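The Last Good Sock Drawer in Kellham

Somewhere between the first paycheck and the first mortgage, most of us stop buying socks and start receiving them.

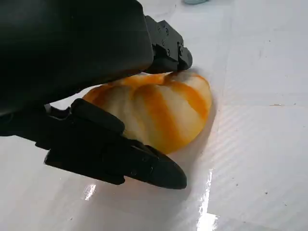 My own drawer holds 21 pairs, if you accept a generous definition of "pair." The oldest came from Hägglund, a department store in Utport that closed in 2000 and took its hosiery counter with it. They have outlived two cars and a dishwasher.

The newer ones came by mail, in a bundle, with a card thanking me for joining a movement. I had wanted warm feet. They were thin at the heel by June.

Kellham still has one shop that darns. It charges more for a mend than the bundle people charge for a fresh pair, and there is a waiting list – I am on it. The woman at the counter held my Hägglunds up to the window, sighed like a dentist, and wrote me a ticket. It is number 158.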